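The reset is the job

Every pitch for a tabletop robot cell dwells on the arm. How far it reaches, how gently it closes, how few lines of code it takes. I have spent two years setting up and looking after one of these cells at Bredetach, and I would like to put in a word for the table, because the table is where my time goes.

Clomis, who sold us the software, promised a cell that would be "ready in 15 minutes". I suppose it was, if ready means the arm moved. Then came the cables. A cable that hangs nicely with the arm parked will snag when the elbow swings up, and you find out which one by watching the thing move slowly for an afternoon with your hand on the stop button.

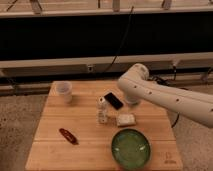

The arm over the board, with the cup, bottle and bowl set out.

Then there is the layout. A cup, a bottle, a bowl, a few small bits: it looks like something left over from lunch. In our cell every one of them has a place, and the place is written down. Our sheet is on version 2 and I don't trust it. Shift the bowl by a thumb's width and last month's results can't be compared with this month's. The software will cheerfully compare them anyway and draw you a graph.

I am told this is a passing problem. The next release won't care where things are. I was told the same about the release before it, and I still wipe the board, set out the objects and check them against the sheet before each batch.

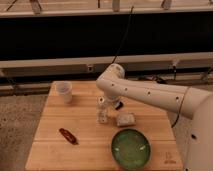

Photo: Bredetach workshop

Clear plastic deserves a complaint of its own. Whoever decided that a see-through bottle makes a fair first test has never had to tune for one. The wood grain comes straight through it, and a change in the lights can undo a morning's work. Dinau, our supplier for spares, suggested wrapping ours in tape. We did, and the success rate went up, and I felt like a man who had passed an exam by changing the questions.

The log says 2851 attempts since April. It sounds grand. What the log leaves out is who put the objects back after each one, and that was a person, leaning over a table, over 200 times in the worst week. If you charged that labour to the machine, the savings in the brochure would look thin. 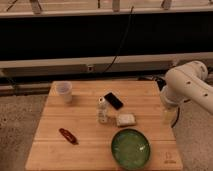
Bergmann, who make our mounts, at least send a maintenance sheet that admits bolts work loose. I wish the software people would write one like it. Check the joints, check the gripper, check the cable run, check that the table hasn't been nudged by someone's hip. None of it is hard. It just has to be done by somebody who knows what the cell looked like yesterday, and I have yet to see that person's hours on a quote.

So before you sign for one, ask the salesman to knock everything on the table out of place and set it up again himself, with you holding the watch.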